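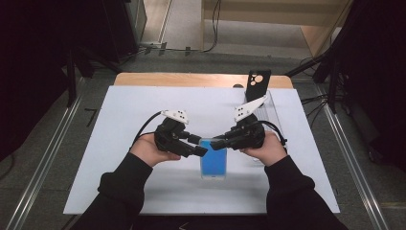
Hand-held grippers over a white board on a light wooden table.

Sunora Team Fundraising Pack

The Sunora pack is made for teams taking part in a sponsored gaming marathon, whether at home, in a school hall or in the back room of a pub. It holds the printed and practical items a team of up to 16 players needs for a full day and night of play.

In the box

16 sponsor forms, A4, with a Gift Aid column
16 lanyards with blank name cards
2 sealable collection buckets with numbered tags
2 vinyl banners with eyelets
1 wipe-clean running total chart with pen
1 hourly rota pad

The sponsor forms have space for a flat donation or an amount per hour played. The total chart goes up to £799 on the front. Turn it over for a blank scale if your target is higher. Banners come in blue or dark green, and your team name can be added at no extra charge if it has 20 letters or fewer. Please check the spelling before you order, as named banners can't be returned.

Buckets are supplied empty and without charity labels. Ask your chosen charity for these, and for a letter of authority if you plan to collect in public.

Price and delivery

£161 per pack, including VAT and delivery to mainland UK addresses. Orders placed before noon on Tuesday go out the same week. Allow an extra week in June, when most summer events are being booked. Refill forms and rota pads are sold separately.

Customer comments

"Forms were clear and people filled them in properly for once. The banner could do with longer ties." Zdeňka Šindelář

"Second year using it. We only needed new forms and a rota pad, so check what you've got left before buying the full box." Killian Baudry

For orders of more than one pack, contact Akash Sisodia in the sales office.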